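Kurnum Hall workshop – spring bench and hand tool check, April
Checked by Ruby-Lee Prendergast, with Szabolcs Pálfi on the ladder

1. Fire exit clear and opens from inside – OK
What a difference from last time! The timber rack has moved to the far wall and you can walk straight out.

2. Extinguishers in date – OK
Both tags read fine. The one by the sink needs a new hook before the summer course.

3. Bench tops – OK, one action
I went over all six with my bare palm (still the best test I know) and they're lovely. Bench 4 had a raised splinter at the vice end. Sanded on the spot, needs a coat of oil.
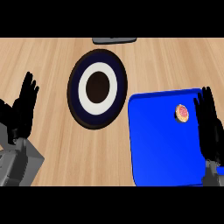

Please keep using the thin oil on the tops and let it soak in overnight. Oily rags go flat on the outside rail to dry, never balled up in the bin.

4. Vices – action
Bench 2 slips under load. Muchen Cui has the spare jaw plates and is happy to fit them.

5. Chisels and planes – OK
All 13 chisels back in the roll with their guards on. Beautifully sharp too, well done to the evening group.

6. Sockets and leads – action
The long yellow lead has a nick near the plug. Taken out of use and labelled. Everything else passed.

7. Dust extractor – OK
Bag changed at about 20 hours' running – the pull is so much better for it.

8. First aid box – action
Short of large plasters and eye wash. Maya Nseir to restock.

Next check after the summer course. Ewan Sheehan has the blank forms.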